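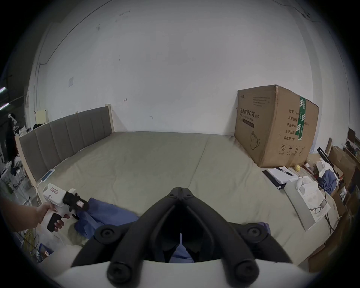 Wrist-only vs wrist + head view for cloth folding: does a fixed landmark inflate the result?

This site uses cookies to keep you logged in and to remember which threads you have read. Accept / Manage settings

slackloop
Posting an interim result from the Buvora folding set in case it is useful to others working with hand-held grippers. The task is to pick up a crumpled cloth from a mattress, spread it and fold it once. Two hand-held grippers, one wrist camera on each, plus a head camera. Poses come from Fletico, run offline on the wrist video. There are 399 demonstrations after filtering.

Two policies were trained on the same demonstrations with the same action targets. Policy A sees both wrist views. Policy B sees both wrist views and the head view. Each was given 27 rollouts on the bench arms, with start states drawn from the same list. B completed six more folds than A. Most of A's failures came in the spreading phase, when neither wrist camera can see the far corner of the cloth.

My reading is that the head view supplies the relation between the two hands, which the wrist views only give when the other gripper happens to be in shot. I would like to hear objections before this goes into the method section.

tarnhollow
How do you know the head view supplies hand-to-hand geometry and not hand-to-room geometry? There is a big printed carton standing on the mattress. If it stays put across episodes, B can learn the workspace relative to the carton and hardly look at the cloth.

slackloop
It does not always stay put. The carton position was held fixed for 209 of the demonstrations and changed between episodes for the rest. Both kinds were pooled for training. At rollout the carton was present and placed by hand.

tarnhollow
Then pooling is the problem. Over half of your data has a constant landmark. I would not report the A/B gap until you have trained on each subset separately.

mm_per_tick
Disagree in part. The wrist cameras can see the carton as well, so A has access to the same landmark for much of the episode. If landmark use were the whole story, I would expect the gap between A and B to be small. It would push both of them up.

tarnhollow
Access is unequal. In a wrist view the gripper takes up the bottom centre of the picture and everything behind it moves with the hand. The head view is comparatively steady, so the carton lands in nearly the same pixels for the whole fold. That is much easier to latch on to.

slackloop
A typical head frame, so that we are all arguing about the same thing:
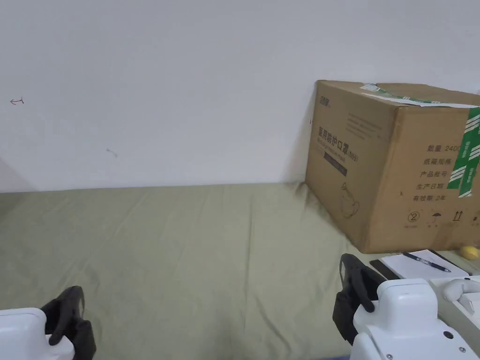 Head view: a gripper in each lower corner, jaws of the left one open over the sheet, carton to the right against the wall.

mm_per_tick
Useful. Two remarks.

First, the wall is nearly featureless apart from a small arrow and a pencil mark. Take the carton away and the tracker has very little to hold on to above the mattress edge. So the carton may be helping your labels as much as your policy. Have you compared Fletico drift with and without it?

Second, the grippers are close to the lower corners. How often does one leave the head view altogether?

slackloop
Drift: not compared properly. We ran the Juntunen loop check (return to a marked start pose and measure the closing error) on a few sessions and all of them passed, but the carton was there every time. Fair point.

Visibility: I have not computed it for the full set. Long episodes run past a thousand frames and I have only looked at those by eye. Both grippers stay in the head view for most of the spread. One or other drops out during the final press.

offsetnull
Slightly different objection. The sheet is a muted green with soft folds and low contrast. A policy that segments cloth from sheet by colour will do well on your blue cloth and badly on anything closer to the sheet. That affects A and B alike, but it does limit what "folding" means in your title. I would call it folding of a high-contrast cloth.

slackloop
Accepted. I will put the cloth and sheet colours in the setup table and narrow the wording.

tarnhollow
Back to the landmark. The test I would run, in order:

1. Train B on the fixed-carton subset only. Roll out with the carton in its usual place, then shifted by one carton width.
2. Train B on the varied subset only. Same two rollout conditions.
3. Repeat both with A.

If B from step 1 reaches to the wrong place after the shift, and the reach error follows the shift, the landmark is being used. You don't need completed folds for this. First-grasp error is enough and it is far less noisy.

mm_per_tick
Agree with the design, but match the subset sizes. 209 against a smaller remainder is not a clean comparison. Subsample the fixed set down.

Also worth masking the carton in the head view at test time with a flat patch of wall colour. It costs nothing in new data. Ugly, but if the first grasp falls apart you have an answer the same evening.

tarnhollow
Masking puts the input outside the training distribution. A failure could mean landmark dependence or could just mean the network dislikes a flat rectangle.

mm_per_tick
Then mask an equal area of bare wall as a control. If both masks hurt it, you learn nothing. If only the carton mask hurts it, that is fairly strong.

tarnhollow
With the control, yes, I would accept it as supporting evidence. Not as a replacement for the shift test.

offsetnull
The Furnetti people crop the upper part of the head view before training for much the same reason. They lose some context for tall objects, but a flat folding task has none. You could add a cropped B as a third policy. In your geometry, though, a crop at the mattress line still leaves the lower half of the carton in.

slackloop
Correct, and a tighter crop would start to remove cloth at the far side. I will skip cropping for now.

Plan: size-matched subsets, A and B on each, shift of one carton width, first-grasp error as the main measure and completed folds as secondary. Masking with the bare-wall control on the existing pooled B. I will also record one session with no carton and run the loop check on it - bench time is booked for Thursday.

The A/B gap stays out of the draft until the shift test is in.

mm_per_tick
Please post the loop check numbers even if they are dull. There is very little written down on hand-held tracking against plain walls.

tarnhollow
And keep the start-state list unchanged between conditions. I still expect most of the gap to go.

slackloop
The list is frozen. I expect about half of it to survive.

Thread last updated: August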